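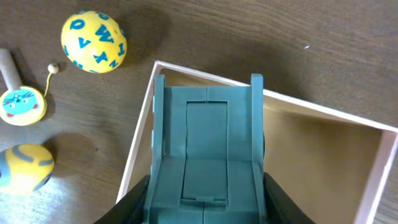
Wrist camera view, small parts into the open box.

Minutes, packing room meeting, Fukis returns department
January 2019
Present: Tadhg Horgan (chair), Brendan Gallagher, packers of both shifts, Hennessy for the union
Notes: Brendan Gallagher

1. Last minutes
Accepted with one correction. The order from Dralteck was 200 boxes, and it was written two times in the table.

2. Two-arm table
Tadhg informed that 881 toy sets were packed in the month. The staff asked who is responsible when a set goes out with a wrong piece. Tadhg answered that the packer signs only for sets he or she closed by hand. Hennessy wants this in writing — agreed.
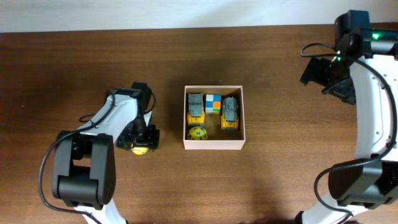

Two-arm table: vehicles, cube and ball in the box, left arm holding a ball.

3. Changes of work
The 3 packers from the long bench will move to checking and refilling. Their pay grade stays the same. Two of them said that checking is more tiring for the eyes than packing, and they asked for a change of task every two hours. Tadhg will try this until the end of February.
The question about evening hours was not answered and stays open.
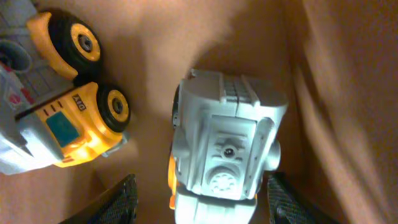
4. Training
Traselix offers a course for stopping and restarting the arms. The staff prefer to have it inside working time, also for the evening shift. Brendan will ask for the price and for the material in simple language.

5. Other
The lamp over the checking place is too strong — Tadhg to order another one.
Next meeting in February, same room.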